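Is scalp serum worth it for hair that's thinning at the temples?

Posted by Quang Ung in Hair and Grooming

I'm 40 and my temples have been creeping back for a couple of years. My barber has started pushing a scalp serum by Fuline. He wants me on it twice a day for 8 weeks, and says his other customers swear by it. I asked what was in it and he read me the front of the bottle, so I'm none the wiser. The list on the back has caffeine, rosemary oil and a lot of things I can't pronounce.

I'm not against spending money on my hair but I'd like to know if anyone has used this or something like it and seen a difference that another person could see too. I've also been told to stop washing it every day. Is there anything in that?

Michalis Lazaridis
Member, 2,380 posts

Your barber gets a cut of every bottle, so start there. I'm not saying he's lying. He probably believes it, and his customers probably do swear by it, but people who felt let down don't usually go back and tell the man holding the scissors.

I used the Nusance one, which sounds much the same from the ingredients you mention. My scalp smelt of a roast dinner and my hairline stayed where it was. It did make my hair look a bit thicker on the day, and I put that down to it being sticky. You'd get the same from a cheap styling powder.

Watch the wording on these things. "Helps the appearance of fuller hair" is a claim about how it looks. If it grew hair they would say so in very large letters.

See a pharmacist or your GP before you buy anything. There are treatments with proper trials behind them, though they don't suit everyone and you generally have to keep going or you lose what you gained. Ask about side effects as well. Some shedding has nothing to do with going bald – thyroid, low iron, a bad few months – and no serum will sort those out.
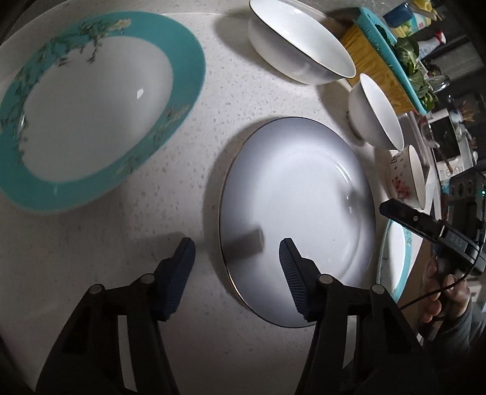

On washing, I doubt it matters. The hairs in the plughole were mostly ready to come out. Leave it three days and you just see them all at once and panic. Wash it when it's dirty.

If you do try the Fuline, take a photo of each temple first, same room, same light, hair dry. Then put the photos away until you've finished the bottle. Checking the mirror every morning tells you whatever you want to hear.

Ronja Rustad

Rosemary oil worked for my brother in law. He massages it in at night and his hair looks loads better. He did get a much shorter haircut as well though so not sure.

Orlando Correa

Agree with Michalis about the GP. I'd also ask your barber for a cut that doesn't fight the temples. Mine kept leaving the top long and combing it forward, and every gust of wind gave the game away. I had the sides taken down close and the top cropped, and people asked if I'd been on holiday. Cost me the price of a haircut.

I wouldn't bother with the serum. If he keeps on about it, ask whether he'll refund you at the end of the 8 weeks. Mine went very quiet at that.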